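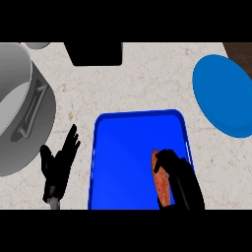

Visit report: Omura reed organ and keyboard workshop, open day, 29/08/2026

Omura occupies two floors of a former printing works. The ground floor is given over to reed organs and harmoniums, the upper floor to electromechanical keyboards. Entry was by timed ticket in groups of 11. I joined the second group of the morning, led by Dong-hyun Seo, who does the reed voicing and most of the tuning.

The tour started at the bellows bench. A Mạc two-manual harmonium was in for re-covering, with its exhausters off and the old rubber cloth laid out beside the new. Seo uses hot hide glue on all cloth-to-wood joints and will not use PVA on anything that may need to be opened again. The reservoir springs had been measured and tagged before removal. One was well under the tension of its partner, and the owner had complained of an uneven draw on full organ.

Voicing was demonstrated on a test jack. The reed was a brass 8-foot tongue that spoke slowly at low pressure. Seo raised the tip slightly, tried it, put a little twist back into the tongue and tried it again. The difference in attack was clear from the back of the group. Tuning followed by scratching near the tip to sharpen and near the root to flatten. The shop works to A440 unless the instrument's original pitch can be established from untouched reeds. The reed stock held on site came from 159 scrapped instruments and is filed by maker, rank and note.

Upstairs, the main job was a Curnum tonewheel organ, opened at the rear. The generator had been flushed and re-oiled, and 200 filter capacitors and resistors were set aside for testing. Seo prefers to replace capacitors only where the output of a note has drifted outside the curve for its octave. A visitor asked about wholesale replacement. The answer was that it brightens the top end and that some players want it, but it should be a decision made with the owner.

Next to it was a Pratus tape-replay keyboard with its frame lifted out. Pinch rollers had hardened and the capstan showed wear at the bass end. Replacement tapes are cut in-house. The motor control board was a later substitute and holds speed well under a full chord. We heard the flute and string banks through a small monitor, which was not kind to either.

The day closed with a short recital on a finished harmonium, serial 129. The programme was four pieces, all at moderate volume, with good use of the expression stop. The room is dry and the bass carried poorly past the third row.

Parking is limited to the rear lane. The stairs are steep and there is no lift. The next open day is planned for February, with a session on percussion stops.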